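双腕アーム用 衣類たたみキット「Wultar」どうですか
家庭・小規模ロボット板 > 製品・キット

1 :mugicha_k
2019-10-07
Gorkexが出しているWultarのキット、導入した方いますか。グリッパー2個と学習済みの動作データ、サポート6か月分という構成です。うちは小さなクリーニング取次店で、返却前のTシャツたたみだけでも任せられたらと思っています。
カタログには「どんな衣類でも」とありますが、正直この手の文句は信用していません。

2 :neji_atama
「どんな衣類でも」の注釈は読みましたか? PDFの最後に小さく「推奨条件下」と書いてあります。推奨条件は無地、半袖、綿。それはもうTシャツと書けばいい話で。

3 :Selma Ivanov
うちで3週間試用しました。平らに置いたTシャツならそれなりにたたみます。問題はその手前です。丸まった服をつかんで広げる工程で、角を見つけられずに持ち替えを繰り返します。10分待って結局手でやったこともありました。

4 :tanuki_lab
>>3
それはキットよりカメラと照明の問題では。Usmaniのときも同じことを言う人がいて、照明を変えたら落ち着いたという報告がありましたよ。

5 :neji_atama
>>4
照明で直るなら最初から照明も箱に入れて売ってほしい。動作データ2,000件が売りなのに、机の明るさが違うと役に立たないのでは何のためのデータなのか。

6 :mugicha_k
参考になります。Grindarの指に付け替えた方はいますか。薄手の生地が滑ると聞いて迷っています。

7 :Selma Ivanov
>>6
指は替えていないので比較はできません。滑りより、つかむ位置のほうが気になりました。青緑の服を両側からつまんだところを貼っておきます。下側が帯みたいにねじれて張っているでしょう。ここからきれいに広げろというのは、人間でも一度置き直したくなります。赤いTシャツくらい平らになっていれば話は別です。
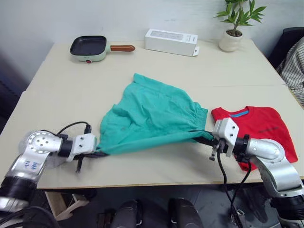
8 :tanuki_lab
持ち替えの回数に上限を設定できるはずですよ。上限に来たら一度放して最初からやり直す、という動作です。初期設定だと無効なので、試用の段階で見落とす人が多いと思います。それだけで評価を下げるのは早くないですか。

9 :neji_atama
>>8
初期設定で無効になっている時点で、メーカーも自信がないように見えますけどね。放してやり直したら、また同じ角をつかむかもしれないし。

10 :Selma Ivanov
>>8
その設定は知りませんでした。説明書のどのあたりですか。試用機はもう返却の手配をしたので、間に合えば一晩だけ回してみます。

11 :tanuki_lab
>>10
説明書ではなく管理画面の「詳細」の中です。英語表示のままだと項目名が違うので注意。

12 :mugicha_k
皆さんありがとうございます。購入は見送って、うちの返却品を持ち込んで実演してもらえるかGorkexに聞いてみます。断られたらその時点でやめます。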